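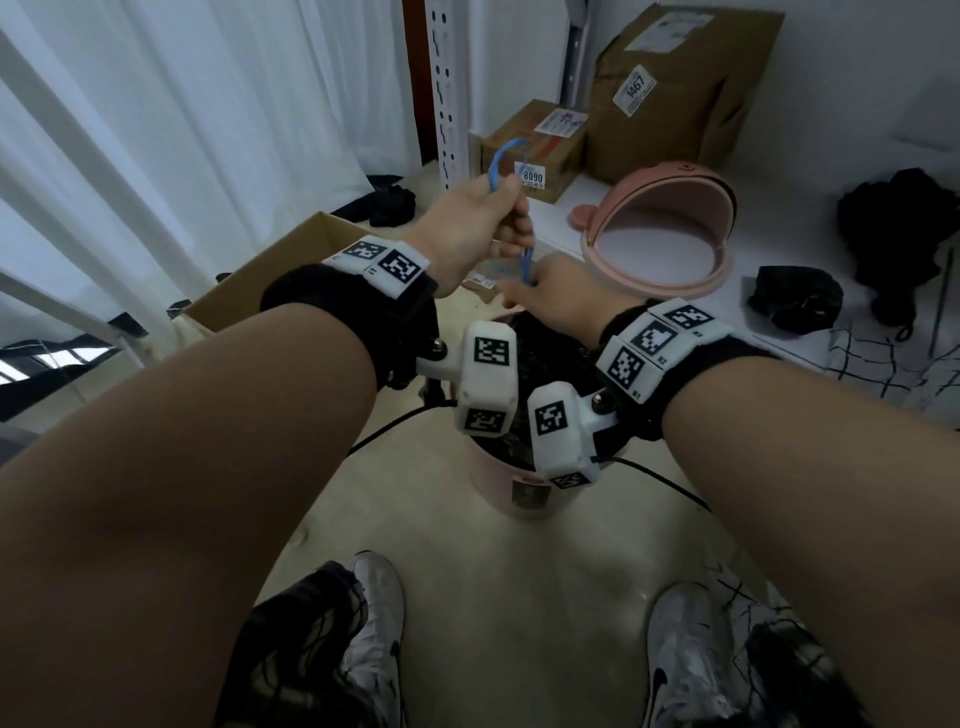
A blue cable in hand at the Hoshino open day, with trackers strapped to both wrists.

I went to the Hoshino open day on Tuesday mostly because it's a short walk from my apartment and I'd been curious about the place ever since the sign went up. I figured I'd look at a robot, eat a cookie and go home. I ended up staying until they started stacking the chairs.

Hoshino is the small robotics lab over the old tile showroom in Trolton. They teach robot arms to do household chores, and the part they were showing off this week was the teaching, which is done by people. You strap a tracker to each wrist, pick up something ordinary and do something ordinary with it. The trackers record where your hands went. Later on, a robot gets to learn from it.

Doors opened at 2 p.m. and there was already a line down the stairs, lots of parents with kids and a few people who'd clearly come straight from work. Chiharu Murakami, who runs the recording sessions, was taking groups through and giving the same talk each time without sounding tired of it (I heard it twice, I went around again). She's quick and funny and she doesn't oversell. When a boy near the front asked if the robot could clean his bedroom, she told him it could maybe pick up one sock, if the sock was in a good mood.

The cable job was my favorite to watch. It sounds like nothing, right? You have a thin blue cable and you have to get it under control among the usual floor clutter: cardboard boxes, a pink bin that's already full, the bin's lid lying off to the side. But a cable won't hold its shape. One hand lifts it and it makes a loop over your fingers, and the other hand has to go find the end that's dangling. I do this every time I put away a phone charger and I've never once thought about it. Murakami says cables are still among the hardest things on their list, way worse than cups or books.

The trackers themselves are chunkier than I expected. Each one is a white boxy thing on a black strap, covered in those black-and-white square patterns that look a bit like the codes on a restaurant menu. The patterns are there so the cameras can work out exactly how the wrist is turned. Visitors got to try on a spare set, and I can report that you feel like you're wearing two very serious watches. I kept my elbows out like a chicken for the first minute and then sort of forgot about them.

"That's when the recordings get good," said Shota Hirose, one of the engineers, when I told him. "At first everybody moves the way they think a robot would move. We throw a lot of that out. We want the way you do it at home when you're thinking about dinner."

He told me the lab has 84 chores on its list at the moment, and that they'd like up to 600 recordings of each before they hand one over to the arm. They do them in messy rooms on purpose, too, with shelves and boxes and clothes on the floor, so the arm won't get thrown off by somebody's real house. I thought of my own hallway and felt oddly useful.

And then the arm! It had a table to itself in the next room, behind a rope, and Abdelilah Ashour was in charge of it. He had it pick up a dish towel and fold it in half, which it did slowly and pretty well, and then he had it do the cable. It got hold of the middle, lifted, stopped for a long moment and put it back down. Second try, same thing. On the third it caught the loose end, and the room clapped as if somebody had landed a plane. Ashour looked more relieved than anyone.

Not everyone was won over. Tomomi Hayashi, who lives on my block and cleaned offices for years, watched the towel get folded and asked Ashour what one of these would cost and who it was meant to replace. He said there's no price yet and that the lab is aiming at people who can't easily bend down or grip things. She told me afterward it was a fair enough answer but she'd like to hear it again in five years. I'd like to be there for that conversation.

A couple of practical things, for anyone thinking of going. The lab is looking for people to do paid recording sessions starting in February, and they've got 24 places in the first round. No experience needed, and they're keen to get left-handed people and anyone over sixty. Hiyori Furukawa handles the sign-ups and she's at the front desk most afternoons. Sessions run in the upstairs rooms and there's an elevator at the back, by the parking lot, which I only found out about on my way home. Wear something with sleeves you can push up — the straps go right around the wrist and a thick cuff gets in the way.

There'll be another open day in the spring, when they hope to have the arm handling the cable on the first go. I put my name down for a session, by the way. I'm left-handed, and Furukawa looked so pleased when I picked up the pen.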